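Collecting Kitchen Demonstrations in Simulation: Frequently Asked Questions
Last updated 29 September 2019

For people who have signed up to drive the arm in the Grondico kitchen and would like to know what they agreed to.

What am I being asked to do?

You steer a simulated arm through a short chore, the software records it, and the learning system later tries to copy you. One recording is called an episode. A normal sitting is 50 episodes, which sounds like a lot until you find out how short a good one is, and like a lot again near the end.

Why is so much of it about the sink?

Counters are easy. A sink has walls, and walls are where grippers go to get stuck. The Billari task set is mostly reaching down into the basin and coming back out with the thing you went in for. The plate with the yellow rim is a regular in these tasks, and food may turn up on it.

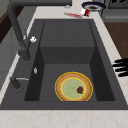 How long should one episode take?

Most run under a minute. If yours has passed two minutes, end it, mark it as abandoned and begin a new one. The learner has no patience setting, so a long stretch of dithering gets studied just as carefully as the part where you knew what you were doing.

Do I have to be good at this?

You have to be steady. Smooth and slightly slow beats fast and heroic. Your first 10 episodes are practice and go in a separate folder, where they are watched only by us, and kindly.

I dropped it. Should I delete the episode?

Please don't. Mark it "failed" and leave it. If you dropped the item, picked it up again and finished the job, mark it "recovered" instead. Recoveries are worth having. A system trained only on perfect runs has no idea what to do the first time a strawberry rolls away from it.

Why does the food look like that?

The objects come from the Gilmartin pack, which was built to load quickly. Some of the fruit is open to interpretation. If you can't tell what an item is, go by the name in the task line at the top of your screen and try not to get into a debate with it.

Things move between episodes. Is that a bug?

It's the randomizer. At each reset it can change what is on the plate and what is lying about on the back counter. The clutter back there is for variety and you can ignore it, however much you want to tidy up. The plate may hold more than one item, and they may touch. Take only the one in the task line, and if the other comes along for the ride, mark the episode "extra object."

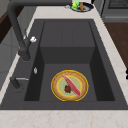
Common reasons an episode gets rejected

The arm was already moving when recording started. Wait for the tone.

The task line said one thing and you did another. It may have been a better idea, but the label no longer matches.

The gripper passed through the side of the basin. The physics should forbid this and mostly does. Report it with the episode number.

You left the recorder running and went for coffee. We have six of these. They are very still.

Can I use my own controller?

The Fullon handset is the only one we support. Others will connect, and may then swap left and right without telling you. If you have recorded a batch that way, write to us before uploading it.

When do I hear back?

Reviews take up to nine working days. You'll get a list of accepted and rejected episodes with a short reason beside each rejection. The next round of tasks opens in January, and your login will carry over.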